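Fingers, Force and a Wine Glass: Comparing Two-Finger Grippers on a Tabletop Pair

A parallel gripper is the least glamorous part of a robot arm and the part most likely to decide whether a task gets done. Arms in the small-payload class have converged. Reach, repeatability and joint speed differ little from one supplier to the next, and the control software is moving the same way. The end of the wrist is where the differences are still large, and where a buyer has the least published data to work from.

For this comparison Irnelura, a four-bench test shop that evaluates hardware for small integrators, ran two sets of electric two-finger grippers on a facing pair of arms. The first set, the Koma, is a screw-driven unit with a long stroke and stiff jaws. The second, the Pollock, uses a belt drive and gives up some closing force in return for a drive that can be pushed backward by hand. Both were bolted to the same flat adapter plates, run from the same Godex controller and driven at the same speed limits. Neither set was tuned beyond what the manual describes.

The objects were household goods. Machined test blocks give clean numbers, but they are all rigid, dry and square, and they reward jaw stiffness above everything else. A mixed table does the opposite. A light plastic cup deforms under a grip that a tissue box would tolerate. Cloth slides out between fingertips that meet imperfectly. A wine glass has a bowl that is curved in two directions, a stem too narrow for most default pad widths, and a high center of mass that turns a small sideways nudge into a fall.

The test plan called for 300 pick attempts per gripper set, divided between the two arms. An attempt counted as good if the object was lifted, held for 4 seconds and set down upright within the marked area. A dropped object, a crushed object or a protective stop by the controller all counted the same way, as a miss.
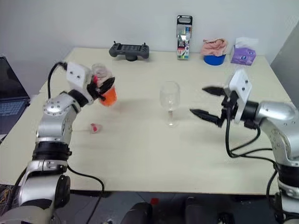
The Pollock set finished with 272 good attempts. The Koma set came in 40 lower, and nearly all of that gap came from two groups of objects, soft material and thin-walled cups. On boxes and other square-sided goods the results could not be separated.

The soft-material misses have a mechanical explanation. A screw drive holds position well and reports force poorly, because friction in the screw hides small changes at the fingertip. With the Koma, the motor current rose only after the jaws had already closed well past first contact. On a folded cloth this did little harm apart from an uneven grip. On a cup it left a dent, and a dented cup tends to rotate in the jaws when the wrist turns. The belt drive passes more of the contact force back to the motor, so the controller saw the touch earlier and stopped sooner.

The wine glass was less kind to both. Gripped at the bowl, it slipped downward unless the pads were covered in a softer rubber than either supplier ships. Gripped at the stem, it stayed put but swung if the arm started quickly. The better approach was slow: bring the open fingers in level, close on the stem just below the bowl, wait for the current to settle, and lift with acceleration cut to a quarter of the default. Pointed fingertips helped during the approach, where they left more clearance on either side of the glass, and hurt during the lift, where they offered less surface to stop it from tilting.

Cable routing deserves more attention than it gets. Both grippers use an external cable, and both manuals show it tied close to the forearm. Tied that way, it pulled tight at the end of the wrist's travel and added a side load that showed up as a false contact signal. A loose loop behind the adapter plate removed the problem. The loop has to be kept short enough that it does not hang into the work area when the hand is low over the table, and on a two-arm cell it must also clear the opposite arm's path.

Two-arm work brought out a further difference in the controller settings. Godex allows each gripper to be polled separately or both to be read in a single cycle. Separate polling is the default and works well for one arm. During handovers it produced a lag between the receiving hand closing and the giving hand opening, long enough for a stiff jaw to drag the object sideways. Switching to a single cycle cured it for the Pollock and reduced it for the Koma.

On price the Koma has the advantage, and for a cell that handles cartons all day there is little reason to pay for the belt drive. Its jaws also showed less play at the end of testing. The Pollock belt needed retensioning once, a short job with a hex key that does require taking the gripper off its plate.

Irnelura plans to repeat the glass and cloth attempts in January with softer pads on both sets, using the single-cycle setting from the start.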